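How Does a Robot Learn to Pick Up a Bottle?

Picking up a drink seems easy. You see the bottle, you reach out, you close your hand. You don't think about how hard to squeeze or where your thumb goes. You worked all that out when you were a baby, mostly by dropping things.

A robot has to work it out too. One way to help is to write it a long list of rules: move this far, turn this much, stop. That can work in a factory, where the same part sits in the same spot all day. It does not work well on a restaurant table, where the cup may be on the left today and on the right tomorrow.

So some teams do it another way. They collect examples. A person does a small job over and over, and a camera records each try. Later, a computer program studies the recordings and looks for patterns. This kind of program is called a learning system.

A tool you hold in your hand

To make good examples, the person does not use bare fingers. A robot doesn't have fingers like yours, so a recording of your hand would be hard for it to copy. The person holds a tool called a gripper. It has two fingers that open and close, and it carries a camera that looks out past them.

The camera's lens is very wide. It bends straight lines into curves, like looking through a peephole in a door. The good part is that one camera can take in the gripper fingers, the table, and most of the room.

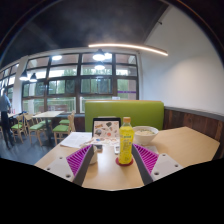 Why go to a restaurant?

Wondimu Feyisa plans the recordings for a project called Wandar. He could do all of them in a workshop with a clean table. The trouble is that a learning system that has only met one clean table may get confused by everything else.

Real tables are messy. They have bowls, papers, mugs, and napkins on them. Light comes in through windows and lamps shine from above. Each new place teaches the system that these things can change while the job stays the same.

The Wandar team likes to start at 2 in the afternoon, after the lunch crowd. They choose one object and one simple job, and they stay with it for a while before they switch.

What happens in one example

An example is short. It goes in this order.

First, the person holds the gripper open, a little way back from the object. The system needs to learn what things look like before a grab, so this part matters as much as the grab.

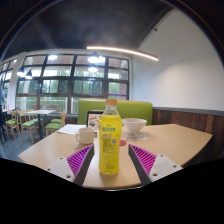
The fingers are open, with the bottle standing in the gap between them.

Next, the person moves the gripper forward. Going slowly is fine, but stopping and starting is not. If the person wobbles around, the system may learn to wobble too.

Then the fingers close. The pink pads on the inside have ribs, and pads like these can bend around the shape of whatever they touch. A bottle is round and a box is flat, and the same pads can hold both. 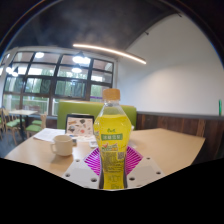 After that comes the lift, and then the bottle goes back down on the table. The person opens the fingers and backs away. That is one example. Now the bottle gets moved to a slightly different place and it all starts again.

How many tries?

A lot! On one Monday in June, the team recorded 255 examples. Their arms were tired by the end. They take turns, and they rest every six tries.

Turns are useful for another reason. People reach for things in different ways. Some come in low and some come in from the side. When the examples include several people, the system gets to see more than one good way to do the job.

Checking the recordings

Aušra Navickas watches the recordings afterward. She looks for three things:

Can the object be seen the whole time?
Did the fingers close on it properly?
Did it end up standing where it was meant to?

A try that fails is not always thrown out. If the bottle tips over, she marks that recording with the word "miss" and keeps it in a separate folder. Misses can help the team find out which jobs are hard.

Then the learning begins. The computer goes through the good recordings many times. It makes a guess about how the gripper should move next, compares the guess with what the person did, and changes itself a tiny bit — then it guesses again.

Try it yourself

You need kitchen tongs, an empty plastic bottle with the cap on, and a friend.

1. Stand the bottle on a table.
2. Pick it up with the tongs and set it down again. Ask your friend to write down where you gripped it.
3. Move the bottle and do it again, until you have six tries.
4. Put a bowl and a cup near the bottle and do six more.
5. Trade places.

Look at your notes together. Did you grip the bottle in the same spot each time? Did the bowl and the cup change the way you reached?

Words to know

Gripper: a tool with fingers that can open, close, and hold things.
Example: one recording of a job from start to finish.
Learning system: a computer program that gets better at a job by studying examples.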